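Udthorpe Shared Workshop -- Help Desk
Ticket 1275: Arm drifts and then faults when reaching into the PC tower
Status: Open, waiting on parts
Opened by: Ásdís Bach
Bench: Back bench, slotted table

Opening note

Hello all, and thank you in advance to whoever picks this one up. I know you're all doing this in your evenings, so I'll try to put everything in one place, even if that makes it long.

I've been building a teardown cell on the back bench for most of the summer. The idea is that the arm reaches into old desktop towers and takes the easy things out, memory first and then the drives, so that our sorting evenings go faster. The arm runs on a Skotora controller board, and the motion software is Wondness, the free version. It has been lovely to work with up until September, when I moved from loose boards on the table to whole towers lying on their side.

What happens now is this. The arm comes down over the case, slows to its approach speed, gets to where the gripper is below the rim of the chassis, and then wanders to one side before the controller stops it with a following error on joint 5. Out in the open it repeats beautifully, all day long. It only misbehaves inside the case.

What I've tried so far

Restarted the controller and the laptop, in both orders. No change.

Ran the homing routine again with the table cleared. Homing finished without complaint.

Cut the approach speed in half. The fault still comes, only later.

Checked that the tower isn't sliding on the slats. I put a strip of masking tape along the edge of the chassis and it stayed lined up through 13 runs.

Took the payload setting up a little in Wondness, then down a little, then back to where I started. I felt rather silly by the end of that.

Out of those 13 runs, 9 ended in the fault. The others made it to the memory slots and back, though a couple of them had a shiver on the way up that I didn't like the look of.

My own guess is the cables. They run down the outside of the arm, and I left plenty of slack when I built it, which seemed like a kindness at the time. In the open that slack just hangs there and does no harm to anyone. Over a tower it goes down into the case along with the gripper, and then there are the tower's own cables looping around in there to meet it.
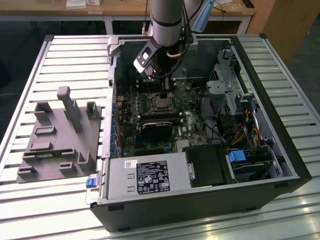 Chiharu Hirano replied that she would look at the slack before touching anything in the software, and that she had lost a whole weekend to the same fault on her own arm at home. Her suggestion was to run the approach once with the case in place and once with it taken away, same program and same speed, and to save the joint 5 current both times. If the two traces match until the gripper passes the rim and then split, something is pulling on the wrist. She also asked whether the tower's power wires could be tied back out of the way, and whether the wrist still had its original clamp.

Update, 7:40 in the evening

Thank you, Chiharu, that was just the nudge I needed. I ran it both ways. With no tower on the table the current on joint 5 never goes above 40 percent of its limit. With the tower there it follows the same line nicely until the gripper drops past the rim, and then it climbs to 85 percent and sits there until the controller gives up. So yes, something is pulling.

I tied the drive power wires back against the side of the case with two of the reusable straps from the blue drawer (I'll replace them, I promise). That helped a bit. The fault came later in the move, but it still came.

As for the clamp, it's one I printed myself, and when I took it off I found a crack most of the way through. The cable bundle has been slipping down toward the gripper, and every time it slips there's more of it to catch on things. I'm a little embarrassed, as I had my hand right next to that clamp when I was doing the payload settings.

Where it stands

I've ordered a proper cable clip and a length of spiral wrap from Mizuno. Until they come I've bound the bundle up higher with cloth tape and limited the program to moves that stay above the rim. Please feel free to use the arm that way if you want to practice -- the program is saved as "above rim only" on the bench laptop.

Please don't run "memory pull" for now, even slowly. The tape holds, but I wouldn't trust it with a wrist motor.

Still to do: fit the new clip, shorten the slack, repeat both current traces, and run the full approach again at half speed before going back to normal. I'd also like to add a stop in Wondness that backs the arm straight up when the joint 5 current gets too high, so if anyone has done that with a Skotora board, I'd be very glad of a copy of your settings. You can leave them on this ticket or in my tray by the door.

Ásdís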